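30 March 2022
By Faizal Manurung

Dusico sells its pavement simulator to firms building delivery robots, and the pitch is simple enough. A robot's control software is run against a rendered street before it is let near a real one. The version under review, Stultura 2, comes with 48 street layouts and a library of 114 placeable objects.

Installation took most of a morning. The manual assumes a good graphics card and some patience with configuration files, and the section on camera placement is out of date. Once running, the package was stable. Pedestrians follow set paths at a walking pace chosen by the user, and the sun can be moved to any height.
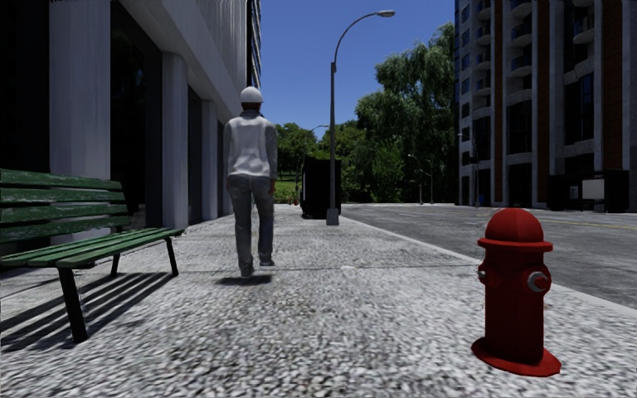
Shadows matter more than the sales material suggests. Barnabás Gál, who tests navigation software at Datis, ran nearly 1,460 trials in February and found that his planner braked for hard-edged shadows on pale paving. The fault had been missed in his older simulator, where all light was flat. "We changed the ground classifier and ran the same set again," he says. "The stops fell away."

Walking figures are the weaker part. They keep to their line whatever the robot does, so the package says little about how people give way. Dénes Kocsis, product lead at Dusico, says reactive pedestrians are planned but gives no date.

Licences are sold per seat, by the year. Export of depth and label data is included, while rain and night lighting cost extra.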